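4.2 Working with two grippers at the bench

When we first visited the Putdale workshop in July, we had expected the people there to talk mostly about speed, and it took us a while to notice that what they really wanted to tell us about was their hands. Rania Bennani, who had put together small assemblies at the bench for years, told us that she used to feel a part settle into place with her fingertips, and that with a gripper in each hand she now had to learn to watch for it instead (Figure 3).

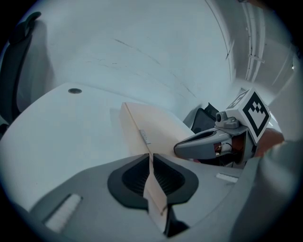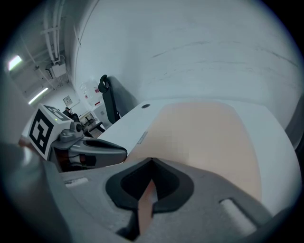

Figure 3. Bench work with hand-held grippers: a thin wooden board with a small hinge plate (first picture) and a flat, thin sheet (second picture).
Photos: Kristaps Šimkus / Vilar project, 11/08/2018

Thin, flat parts came up again and again in our conversations. Several workers said they were tiring to hold at first, and that they had quietly worked out their own ways of pinching them, which they passed along to newer colleagues over coffee. By the time the group had recorded 200 demonstrations, Rania was the one the others went to with questions, although her job title had not changed and neither had her pay. We return to this mismatch in Section 5, where we compare it with what we heard at Koutsoukos.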